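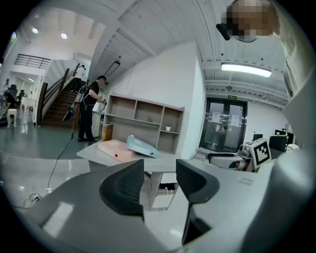
Maltus Records and Reading Room Group
Members' mailing list

Subject: Re: Binders, the beige shelf and the floor

Hi all,

Replying to the message from last night, which is quoted further down for those who get the digest.

The desk first. The pink binder and the light blue one are both on the grey desk in front of the bookshelf. The pink one is lying flat and the blue one is leaning on it, so neither has been put away yet. Please leave them on the desk until the labels are done. The pink binder is the loans register and the blue one is the donations correspondence. If you need to write in either, do it at the desk and leave it there when you go.

The beige shelf is mostly clear in the upper compartments. There is still a small green item on one of the middle shelves and a white cup in one of the lower cubbies on the right. If the cup is yours, please take it back to the kitchen. If you know what the green item belongs to, reply to the list and I will put it with the right box.

On what goes where, my suggestion is:

Upper row: binders only, spines out, current year on the left.
Lower row: the Hosine pamphlets, then the map folders, then the stationery.
Last cubby on the right in the lower row: kept free for things people are picking up.

The cubbies are wide enough for binders standing up but the big map folders will need to go in on their sides. I measured one at 40 cm and it fits with a bit of room to spare. Anything bigger stays in the plan drawers.

The brown box standing beside the shelf can stay for the moment. I would like it gone before the September open day because it takes up the spot where people stand to read the spines. If we fill it, it goes to the store at Beaudoin with the next load. Please don't put loose paper in it. Last year we had 600 loose sheets come back from the store and it took most of the winter to get them in order again.

Vacuuming. The floor on the ground level is to be done before anything is moved back against the wall, including behind the white bin. The cord is long and runs a fair way across the floor when the vacuum is in use near the shelf. If you are carrying boxes while someone is vacuuming, go behind them or wait. People coming down the stairs with their arms full should call out first. The wooden steps themselves get the brush, and the corners need doing by hand.

The small white table and the stool over on the far side can stay where they are, and so can the black chair. We will want them for the sign-in sheet at the open day.

To answer the question about more binders, we have enough money for one more carton. The Staseck ones are a bit dearer but the rings still close properly after years of use, and I would sooner buy those again. A mix of colours is fine. I don't think we need to go back to the old system of all grey with numbers, as people found it hard to tell them apart from across the room.

Labels: please use the printed ones and put them on the spine, 2 cm up from the bottom, so they line up when the binders are standing. Stickers on the front cover are no good once the binders are shelved. I have a sheet of blanks and can print more if people send me the titles by the end of the week.

I can be in from 9 in the morning for the next session. The side door will be unlocked from then.

Regards,
Maltus reading room coordinator

----- Original message -----
> Subject: Binders, the beige shelf and the floor
>
> Hello everyone,
>
> A few questions before the next tidy-up.
>
> Are we keeping the beige bookshelf where it is? I thought there was talk of
> moving it nearer the stairs, under the railing. I would be against that
> myself as it is darker there and people would be in the way of anyone
> coming down.
>
> Can someone confirm which binders are current? I have a list with 70 titles
> on it but some of those were merged and a few I have never seen.
>
> Also, do we have the money for more binders, and is it the same kind again?
>
> Last thing, could the floor be vacuumed before we start sorting this time
> and not afterwards? We had the pamphlets on the floor last time and they
> picked up a lot of dust.
>
> Thanks,
> Pamphlets and maps

P.S. I missed two of those. The shelf stays where it is. The list of 70 is the old one, so please don't work from it. I will send the merged list to everyone once I have checked it against the binders themselves.

--
To leave this list, send a blank message with "unsubscribe" in the subject line.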